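Laundry corner, washer notes
6 October 2021 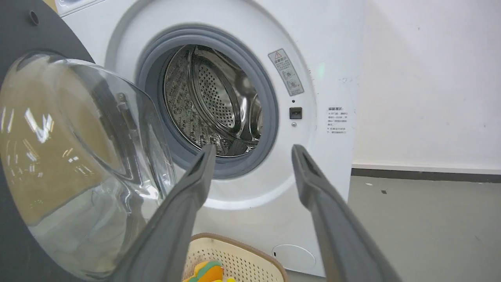 Front loader, door open, gray gasket and drum.

Finally got to the washer today! I've been putting it off since January (yes, really), mostly because the Pritbridge order kept landing on my bench first and the shop towels just kept piling up in the back.

Went over the gasket first. Pulled the lip back with my thumb and worked my way around with a rag and warm water plus a splash of vinegar. The bottom of the fold was the worst, a gray paste of lint and whatever comes off the Dekar aprons, and I found a small washer in there too (the metal kind, ha). The upper half was fine. No tears that I could feel, so I'm not ordering a new one yet. Wouters had them listed last time I looked, page is bookmarked on the bench computer.

Then the drum. I ran my hand all the way around the holes feeling for burrs, on account of those two towels that came out with pulled threads. Didn't find anything sharp. My money is on the velcro from the knee pads, so please close the velcro before it goes in, or put the pads in a mesh bag!

Wiped the door glass inside and out as well. The bowl gets a film on the inside that you only notice with your fingers.

Empty hot run after that, 120 minutes on the long program. Some foam at the start, so we're still using too much detergent. The Fellton scoop is way too big for a load of towels, fill it halfway and stop there.

Still to do:
Drain filter, need the shallow tray for that
Check the feet with the level, it walks a little on spin
Look up what 12 means on the display, it came up once and went away

Leave the door open between loads, wide open, so the rubber can dry. I put a strip of tape on the floor where it swings to. Towels go in tomorrow, five to a load until I trust it again.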